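Against the jewellery box

I have owned two proper jewellery boxes in my life and I was no better dressed for either of them. The second, a Lauritsen with drawers and a little key, went to my niece in March. I think most people with a modest amount of everyday jewellery would be better off without one.

A box with compartments is made for storing things. Rings go in the slots, necklaces on the hooks, and then the lid comes down. You wear the same watch for months because it never goes in the box, and everything under the lid might as well belong to someone else.

What I do now is lay the everyday pieces out on something soft, on the bed, and choose from there. A thin cuff needs a bit of room. Put it in a heap and it catches on whatever is next to it.
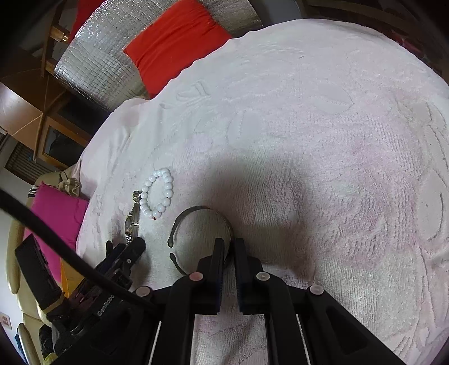

A thin open cuff on the pink plush.

My friend Rosemarie Baumgart disagrees. She says that a surface is only tidy for five minutes, and that bracelets left on a bed end up under it. She has a point — I have been down on my knees with a torch more than once. But she also paid 112 pounds for a Pollier cabinet, and she wears one pair of earrings.

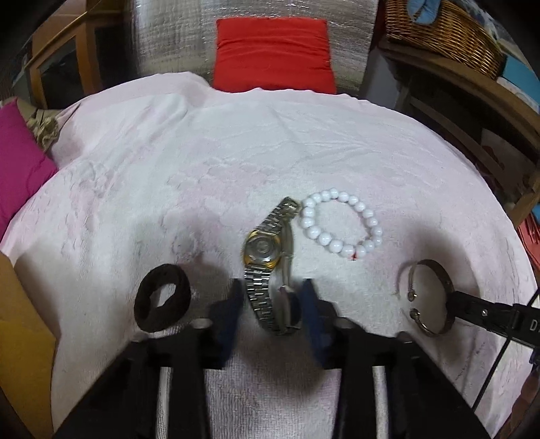

The other complaint is that it looks untidy to have a watch beside a hair tie. I don't see why. They go on the same wrist, at the same time of day, and it makes sense to pick them up from the same place. Sorting by value is a shop's way of thinking. At home I would sort by use, and the plain hair tie wins most mornings.

I will allow one open box, with no lid and no compartments, for the pieces that are small enough to roll. Beads do well in it. Anything you can't see by looking straight down into it should be worn this week or given away.

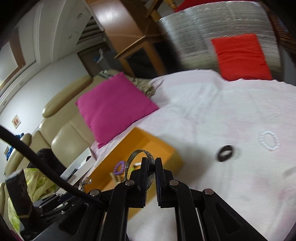 Patterned bangle, white beads on the sheet, purple beads in the orange box.

Fine gold and anything inherited is a different matter, and I'd keep that locked up.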